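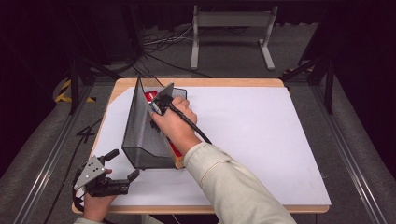

Home Projects Club Notes Build Guides Contact

Recording your first set of gripper demonstrations

These notes are for new members of the Ellville robotics club who are joining the Kamel project. They cover one recording session with the handheld grippers, using the file holder task. Tekle Nigatu wrote the first version in March and I have updated it for the new group.

Before you start

Lay the white sheet over the table. Put the wire-mesh file holder on the left half and stand the box in it on its edge. The holder can sit at an angle, and you should change that angle between sets.

Wear long sleeves that fit well at the wrist. Run each cable so that you can reach the far edge of the table without pulling on it. Move your arms through the whole task once with nothing recording. If a cable catches, sort it out now.

Log in to the Arnel laptop and make a new folder. Name it with your initials and the set number. Check the free space before you go any further. The last full set took 2339 MB, and a recording that runs out of disk has to be thrown away.

Recording

1. Hold one gripper in each hand, with the fingers open, over the near corners of the table.
2. Ask your partner to start the recording and wait for them to say "go".
3. Bring one gripper to the box. Work the plate in between the box and the mesh if there is no room to grip it straight away.
4. Ease the box up and take hold of it. Use the second gripper to steady the holder if it starts to slide.
5. Lay the box flat on the white sheet and let go.
6. Go back to the starting position and say "stop".

Move at an even speed. Beginners tend to rush the lift and then slow right down when they put the box on the table. If you drop it, finish the recording anyway and have your partner mark it as a failure in the log. We keep those.

Swap over when your hands get tired. Othmane Amrani and I do 2 sets each and then change places.

Checking your work

Open the set in Skarico and play it through at double speed. Look for gaps in the gripper track, which show up as a flat line. A short gap at the start can be trimmed. One in the middle means recording that run again.

We have 616 good runs of this task so far. Copy yours to the shared drive before you leave, and write the set number on the sheet by the door.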